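4. Can a Machine Dress a Soft Toy?

4.1 Why this chore

Claims that home robots are nearly ready tend to rest on a small set of tasks: stacking cups, wiping a counter, moving a block from one tray to another. These are fair tests of reach and aim. They say little about laundry, bed making or helping a child into a sweater, where nothing in the hands keeps its shape. We picked a chore that a five-year-old can manage with some grumbling, which is putting a striped garment on a plush bear, and we asked how far two arms could get with it under the Zostitz control policy.

We gave the policy every advantage we could think of. The cell is tiled and evenly lit, the arms are bolted down, and the garment is the same one throughout. A real bedroom offers none of this.

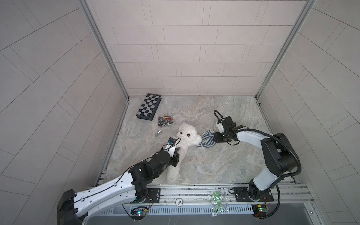
Cloth is the hard part of the problem, and most of our doubts begin there. A rigid part has one pose, which a camera can find and a planner can use. A garment dropped on a floor has no pose in that sense. With the striped cloth crumpled up near the bear's head, as it is in Figure 3, a planner has to decide which fold is a hem and which is a sleeve before it can close a finger on anything. People do this partly by feel, running a thumb along an edge until it opens. The Zostitz policy works mainly from vision, and we do not think more training data of the same sort will close that gap.

4.2 Trials and scoring

The policy was trained on 200 guided demonstrations recorded at Okemthorpe and then run on the Mesodum cell without further tuning. We scored 29 trials. A trial counted as a success only if both arms of the bear were through the sleeves and the garment was pulled down over the body, with no human help at any point. We did not award partial credit. Earlier work on the Vasconcelos benchmark does, and we believe this is why its published scores look so much better than what a visitor to a lab would see. 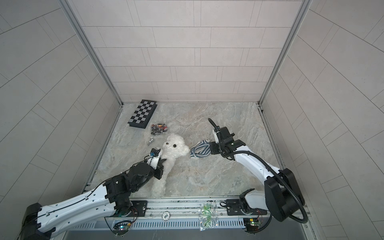 Figure 3. Left gripper closed on the bear near its upper body and arm; the striped cloth lies between the bear's head and the right gripper.

Holding the bear was seldom the trouble. Plush forgives a sloppy grip, and a pinch in the wrong place still holds. The same softness hurts later on, when one arm pulls fabric and the body gives way with it – the limb bends, the opening closes up, and the cloth slides past. Of the 29 trials, 17 ended in failure before the first sleeve was on.

The later stages need both arms at once, one gripper on each side of the toy. Squeezing from two sides steadies the body, but it also tilts it and traps the knit under the fingers that are supposed to be moving it. A person would let go with one hand, smooth the fabric and take hold again. Our policy rarely let go of anything it had hold of.

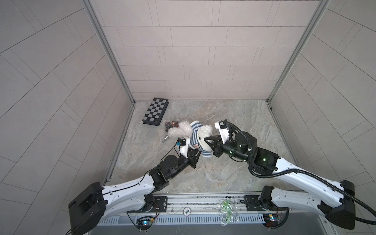 4.3 What the results do not show

Ending up with a garment on a toy is a weak standard. We did not measure whether the knit was twisted, whether seams were strained, or how hard the fingers pressed. All three would matter a great deal if the thing being dressed were a person. Nor did we vary the garment, so a run of good trials could mean only that the policy had learned one piece of striped fabric very well.

We also left loose objects, including a folding chessboard, toward the back of the floor for every trial. The policy was never asked to deal with them, and we make no claim that it could tidy them away.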